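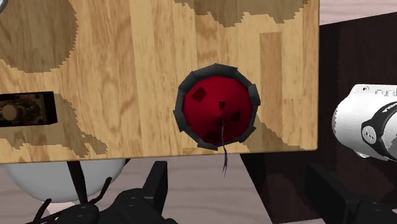

Simulation view, station 2: board with the red ball seated in the rimmed hole, gripper below.

Open day walk-through, Natance demo hall
Date: 2021-07-21
Checked by: Teresa Pawłowska
Second check: Reda Hajji

1. Floor tape around the visitor side
OK. Fresh tape down, and it looks great from the door.

2. Emergency stop, both stations
OK. Pressed each one twice. Station 1 needs a firm push, so show the hosts before we open.

3. Simulation screen, station 2
OK. The wood grain on the board comes up beautifully on the big display! The wire hanging from the ball is easy to see against the pale floor — point it out to the kids, they'll want to know what it does.

4. Arm speed limit
OK. Set to 30 percent for the whole day. Please leave it there, even if someone asks for a race.

5. Cables and trip points
FIX. Loose extension lead by the coat rack. Reda is bringing a cover strip.

6. Room limit
OK. 81 people, sign posted. We have 73 booked for the first session, so walk-ins may have to wait a little.

7. Host briefing
OPEN. Two hosts still to do. The Taltadari group went through it this morning and asked wonderful questions.

8. First aid kit
OK. Restocked, on the shelf behind the desk.

Recheck item 5 before doors. Item 7 — Teresa to sign off.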